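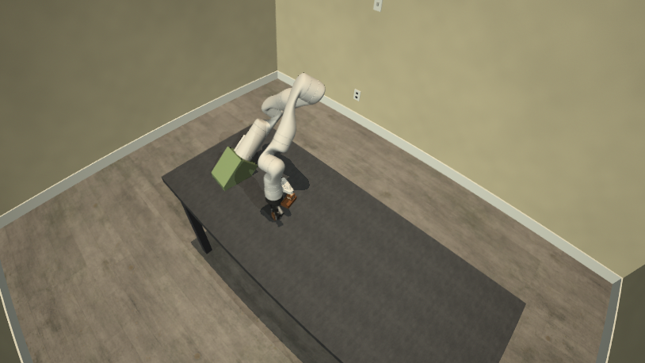

A reader wrote in last month to ask if she should hold off on redoing her laundry room, seeing as a robot would be folding everything in a couple of years and she'd have to make space for it. She wanted a straight yes or no.

No. Please redo your laundry room! I would love to be wrong, and I follow this stuff more than is healthy, but I don't think anything you can buy for a normal house is going to take over the folding soon enough to plan a countertop for it. So put the shelf where your own arms want it. Mine is 30 inches off the floor, which is too low, and I've regretted it through every basket of towels.

What I can do is tell you where I think the machines are up to, chore by chore, and what I'd do at home in the meantime.

Floors

Floors are the one I'd call done, or close to it. We have a Trusach vacuum, the plain model, and it goes out at 10 in the morning when the kitchen is empty. It still can't handle shoelaces or the fringe on the hall rug. Tuck the fringe under and hold it with a strip of carpet tape, and put a shallow tray by the door for shoes. Wash the filter once a month (cold water, no soap) and let it dry all the way through before it goes back in. I rushed that once and the whole downstairs smelled like a wet dog for a week.

Picking things up

Now this is the chore I really want help with, and it's the one that sounds easy. Pick up the block, put the block in the bin. My three-year-old can do it when she's in the mood. For a machine, a lot of the work starts in simulation, with an arm, a table and a few small things to grab, and the arm has to get its fingers down around one of them without bumping the one next door. Small solid shapes are a sensible place to begin. They don't flop, they don't spill, and if you grab one a little crooked you've still got it. 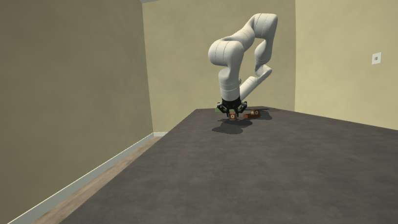
Then think about what's on your own living room floor. Mine right now has a sock, a juice pouch that might not be empty, a library book lying open on its face and a puzzle with 107 pieces (it's supposed to have 108, don't ask). Every one of those needs a different grip, and the puzzle needs somebody to know it belongs in one box and not the toy bin.

The funny part is that the things that make life hard for a gripper make it hard for kids and tired grown-ups too, so I've been stealing ideas. Leave a finger's width between things on a shelf. Use wide, open bins with no lids. Give each kind of thing one home. I bought the Rollden drawer dividers for the kitchen, $19 for the set, and moved the spatulas so their handles all point the same way — I can grab one without looking now, and the drawer has stopped jamming.

Dishes

The dishwasher is a robot as far as I'm concerned, and a good one. Loading it is the part I'm stuck with. Wet glass is slippery, plates overlap, and there's always a fork hiding under something. Scrape, don't rinse, and load from the back. Knives go in handle up only if there are no little hands around to help unload.

The workshop

My uncle's shop in Gornska is a different story. They make cabinet doors, and they have a machine that drills hinge holes all day and never gets bored. It drilled 1660 of them in one January order, every one in the same spot on the same size door. But a person still sets each door in the jig, sweeps up, and sorts the screws that end up all over the bench. Same as at my house, really. The repeating part is handled and the odds and ends are left over.

For the screws, he uses a magnet inside a plastic bag. Sweep it over the bench, turn the bag inside out over a jar, and they drop right in. I got a magnet for mine at Spahić, the hardware store near the bridge, and it lives on a nail by the back door. It won't pick up brass or aluminum, so those you'll be chasing by hand.

Folding

Back to the laundry. Fold it warm, fold it on something waist high, and stop folding underwear altogether. I gave that up two years ago and have had no complaints. Fitted sheets I roll up and stuff inside their own pillowcase, and if a robot ever comes along that can do better than that, it's welcome to the whole linen closet.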